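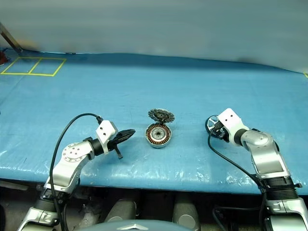 Gitomley Workshop Trials
Interim progress report to the Endorbridge Fund
Reporting period: March to August

1. Purpose of this report

This report sets out progress on the Gitomley Workshop Trials in the second half of the funded term. It covers work completed, results to date, spending against the approved budget, and the matters on which we ask for the Fund's direction before the final stage begins in October.

The question put to us at the outset was a practical one. Small repair shops in the region have trouble filling bench positions, and several have asked whether a general-purpose two-armed robot could take over routine chores such as sorting returned parts, clearing and wiping benches, and putting simple assemblies back together. The Fund asked for a plain answer based on trials at a bench. We are now able to give part of that answer.

2. Work completed

Two lines of work were active during the period.

The first, carried out under the name Frade, concerns the handling of electric motor parts. The main exercise is the pairing of a stator and a rotor on a covered table, using two arms fitted with two-finger grippers. The parts were chosen on the advice of member shops, where motors are stripped down and rebuilt most weeks. A rotor and stator are awkward to handle. The rotor must be picked up by its rim, turned to the correct face and brought square to the stator, and a careless approach can mark the copper windings.

The second, Clastonlow, concerns general shop housekeeping: returning hand tools to a rack, emptying small bins, folding shop cloths and wiping down a surface. These chores were included at the request of the Fund, which noted that much of the same work is done in the home.

The trial bench was moved in April to a smaller room on the ground floor. The move cost us the better part of three weeks, mostly in electrical work and in repeating the calibration of both arms. The new room has even lighting and has given no trouble.

3. Results

We have completed 364 scored attempts at the rotor and stator exercise. An attempt is scored as a success only if the two parts end in the correct position, neither has been dropped, and no person has touched the equipment. On that measure, 77 attempts succeeded.

The figure is lower than we had hoped to report. It should be read alongside the pattern of failures, which is more useful than the total. Picking up a part that lies flat was seldom the difficulty. Most failures occurred in the last stage, when the rotor had to be turned over or passed between the arms and then lowered. A person doing the same job feels the parts begin to pull together or bind and corrects without thinking. The arms do not yet do this dependably, and the usual result was a rotor set down at an angle or resting against the side of the stator.

Results were also sensitive to where the parts were placed at the start. Attempts beginning with the parts near the middle of the table did noticeably better than those beginning near the edges, where one arm has to reach across the other. Reflections from the table covering caused some errors in judging position early in the period. A change in the way the camera exposure is set has reduced these, although it has not removed them.

On the housekeeping side, progress was steadier. Hand tools are returned to the rack with few errors provided the tools are ones the system has handled before. Bin emptying is reliable but slow. Wiping a flat surface is satisfactory where the surface has been cleared first. Cloth folding remains poor, and we do not expect to bring it to a useful standard within the present term.

4. Assessment

Our view at this stage is that machines of this kind can do a limited number of shop chores, at a pace well below that of a trained worker, and with a person within call. They cannot yet be left alone with parts that a shop would be sorry to damage. We would not advise any member shop to buy equipment on the strength of these results.

There is a case for tool return and bin emptying outside working hours, when speed matters less. Two member shops have expressed interest in hosting a short trial on that basis. For household chores the position is weaker. Homes are less orderly than workshops, and the gains we have seen depend a good deal on a tidy bench and familiar objects.

5. Budget

Spending is within the approved total. The equipment line is slightly overspent owing to the replacement of worn gripper fingers and one damaged cable. The overspend has been offset by savings in travel, as fewer site visits were made than planned. Staff costs are on forecast. A detailed statement is attached as Schedule A.

6. Risks

The main risk to the program is time. If the final stage of the motor exercise does not improve by November, there will be too few weeks left to run the planned trials in member shops, and the final report will rest on bench results alone.

A second risk is the supply of spare parts for the arms. The delivery time quoted to us is now 8 weeks. We have ordered one full set of wrist components in advance and consider this sufficient.

There were no injuries during the period. One minor incident, in which an arm struck the table edge at low speed, was recorded and reviewed. Speed limits near the edge have been lowered.

7. Direction sought

The Fund is asked to:

— note the results in section 3;

— agree that cloth folding be dropped from the Clastonlow work and the hours moved to the motor exercise;

— approve short out-of-hours trials of tool return and bin emptying at 2 member shops, to be paid for from the existing contingency;

— confirm whether the final report should treat household chores separately, as first proposed, or as part of the general findings.

The program team will be available to meet the Fund's officers in September. Score sheets for all attempts are held at the Gitomley office and can be inspected on request.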